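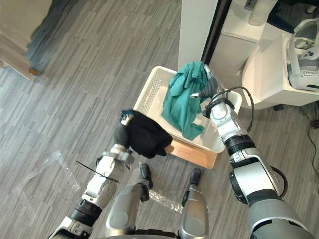 Lempi Hakala asked at the end of the last session whether we couldn't just record one really good demonstration and play it back. Lovely question, and it takes us straight into this week's material! Playback works as long as the world holds still. Cloth never does. Drop the same shirt in a basket twice and you get two different shirts as far as the gripper is concerned, so the policy has to learn from many examples that disagree with each other in useful ways.

Week 2 notes: collecting demonstrations for soft objects

What goes into one episode

An episode is one attempt at one task, from the start pose to the end pose. For the basket task we keep the head camera video, the joint positions of both arms, the gripper commands and a short text label. The label says what was attempted ("black garment left hand, teal cloth right hand"), and a separate field says whether it succeeded. Please don't mix the two. I spent a whole April untangling labels like "nearly put shirt in" and I would love for you to be spared that.

Why both arms

Two hands on two pieces of cloth at the same basket is a terrific case to study. The arms share a small space, each one can block the camera's view of the other, and the pieces can drag on each other. A one-arm data set contains none of this. If you train on single-arm episodes and then ask for both, the arms tend to take turns or collide.

Variety

The Karkis set has 2,378 episodes, and 118 of them were set aside for testing before any training began. Do the same with yours, and split by session. Neighboring episodes look so much alike that a random split will flatter you.

Things to vary on purpose: where the basket sits, which way it is turned, how the cloth is bunched, which hand goes first. Leave the floor clutter alone some days and clear it on others. Siiri Laaksonen's group kept a spotless floor for roughly 2,000 episodes and then watched the policy stall over a dropped sock.

Failures

Keep them! A dropped cloth followed by a calm recovery is some of the best material you can record. Mark the moment of the drop if your tool lets you.

For next time

Record ten episodes per pair, with the basket moved between each one. Trade with another pair and label theirs without talking to them first. Bring both sets of labels, and we'll go through the disagreements together on the big screen.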